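Skurkov suture trainer review: can a robot do the mending yet?

I've now had 10 sessions on the Skurkov bench trainer, spread over three weeks, and I'm finally ready to put my thoughts down. Short version: I like it a lot, I would not let it near my trousers, and I've changed my mind on the whole "robots will be doing our chores by Christmas" thing.
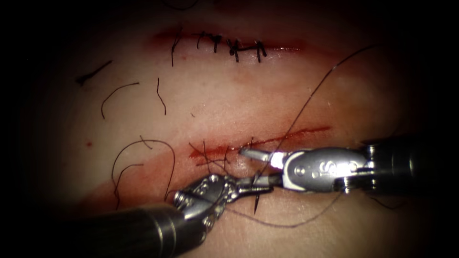
Some background first. I do alterations for a living (hems, zips, the odd bridal panic) and my interest in surgical arms began with a customer, Ha-rang Jin, who runs the training bench over at Kudville. I was pinning up her jacket sleeves and going on about how no machine would ever sew a blind hem on a lined sleeve, and she told me to come and have a go on theirs before I said anything else. So I did!

The Skurkov is a console you sit at, two arms that copy your hands, and a practice pad of fake skin with cuts in it. You put in single stitches, knot each one, trim, move on. A hand-sewer will feel at home with the idea straight away. The needle is curved, which I'm used to from upholstery, and the knots are a cousin of the one I use on coat buttons.

What it's like to use: lovely, mostly. The wrists are the star of the show. They bend in ways mine stopped bending years ago, and they take the shake out of your hands completely. My very first stitch went in where I wanted it to go, and I can't say that about my first go on an industrial overlocker. The colour on the viewer is excellent too — black thread stands out beautifully, even for my tired old eyes.

The thread handling is where I came unstuck. There's no feel coming back through the grips on this model, none at all, so you judge your tension by watching the edges of the cut and hoping. I snapped thread twice in the first session and pulled a knot so hard it puckered. Ha-rang says you learn to see the pull instead of feeling it, and by session six I sort of could. But long tails are a menace. They drift about, they catch on the jaws, they end up lying across the exact bit you need to look at. My knots came out every size under the sun, and you end up with little snips of thread all over the pad just like the floor under my cutting table.

Now, the chores question, which is what half of you wrote in to ask. There is an assist mode, where the machine has a crack at the needle drive by itself while you keep your foot on the pedal. I tried it 21 times. It managed 3 that I'd have been happy to leave in. The rest were too shallow or wandered off line, or it just stopped and waited for me like a dog at a gate. And remember, this is one short straight cut on a flat pad that's held still, with good light. My work is a slippery lining that moves when you breathe on it!

I had the same feeling with the Fallulo laundry folder I reviewed last year. Give it a tea towel and it's a genius. Give it a fitted sheet and you'll be down on the floor untangling it. Same again for the Ciobanu button-feeder we trialled in the workroom, bless it, which did a terrific job on one size of button and sulked at every other. These machines are good at the bit you can pin down. Thread, cloth, anything floppy, they still need somebody's hands and somebody's judgement, and I reckon that'll be the case for a fair while.

Gripes, quickly. The stool that comes with it is rubbish, bring a cushion. The practice pads wear out faster than I'd like and they're $39 a pop. The arms take an age to go through their start-up check, and the pedal is stiff enough that my calf was complaining the next morning. The manual is organised by somebody who has never had to look anything up in it.

Would I recommend it? For a training centre, yes, with both hands. It's steady and forgiving, and I felt myself getting better on it every visit. For mending at home — no, not for years. I've got a pile of school uniforms on the chair next to me as I type and they're all getting done with a thimble.

If anyone's used the newer Skurkov with the feedback grips, leave me a comment, I'd love to know if you can feel the knot bed down.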